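Bimanual kits under 3k: Trollalmont worth it?

Forum > Arms and Grippers > Buying advice

gravelpit
Posted 25 May 2018

Looking at the Trollalmont two-arm kit for our lab bench. The quote came in at 2,503 per arm pair on the education price, grippers included, table not included. The other one on my list is the Lasero pair, which is cheaper but ships without any teaching software. We want to do simple tabletop stuff, moving and stacking dishes, maybe sorting later. Has anyone run the Trollalmont kit for more than a few weeks? The reviews I can find were all written in the first two days.

sevenaxis
We've had one since December. Short version: the arms are fine, the grippers are OK, the cabling is bad.

Setup took me a day and a half. Bolt both bases down along the far side of the table and measure the spacing twice, the software doesn't forgive you if it's off. We cover the top with brown paper and change it when it gets scuffed. It keeps glare down for the overhead camera and it's cheap.
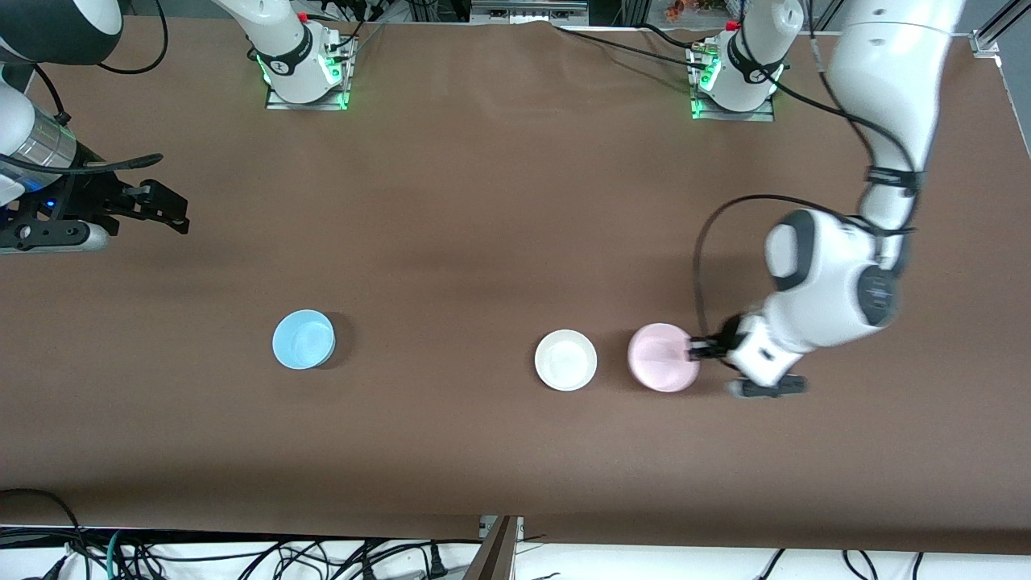

Repeatability has been good enough for bowls and cups. I wouldn't use it for anything with a tight fit. The stock fingers are thin and a bit slick, so on a curved rim you want to come in slow and low. We ran 1,000 pick attempts over three weeks on plastic bowls and got 95 percent at half speed. At full speed it drops off and I stopped writing it down.

Support answers email in a day or two. The manual is for an older firmware.

plum_tuesday
95 percent on a bowl isn't good. We had a Lasero pair doing better than that with foam tape on the fingers.

sevenaxis
Half speed, stock fingers, no tape, bowls put down wherever. What was your setup?

plum_tuesday
Fixed positions, so OK, not the same test. I still think you pay a lot for the software. If gravelpit can write their own, the Lasero is the better buy. The wrist joint is stiffer too.

gravelpit
I can write some of it. I've got two students for the summer and I don't want them spending it on drivers. What's the problem with the cabling?

sevenaxis
The gripper cable runs outside the arm. You strap it down yourself and you have to leave slack near the wrist or it pulls when the last joint rotates. Too much slack and it hangs out over the table. I've redone ours four times. Everything else goes down to the floor and it's a mess under there no matter what you do. Budget for longer cables, the ones in the box are short.

nightshift_mo
Ezzat sells a cable sleeve set that fits these arms. We put it on ours and it cut down the snagging. It does limit the last joint a little, maybe not a problem for bowls.

Also check who you're buying from. Plultura resells the same kit and quoted us a higher price, but they come out and do the install and the first calibration. We went with them. I'd do it again, the calibration is the part that eats your week.

plum_tuesday
Disagree on Plultura. We paid 1,572 for install and training on a different kit and the training was somebody reading us the manual.

nightshift_mo
Ours was a different person I guess. He stayed until both arms could hand a cup across.

gravelpit
Thanks all. sevenaxis, one more question, do you get collisions between the two arms when both are working in the middle?

sevenaxis
The software has a keep-out zone between them and it's on by default. It's set very wide. You'll want to shrink it or one arm parks and waits while the other does all the work. Change it a little at a time and keep a hand on the stop button.

gravelpit
OK. Asking Trollalmont for a quote with the longer cables. Will post when it's on the bench.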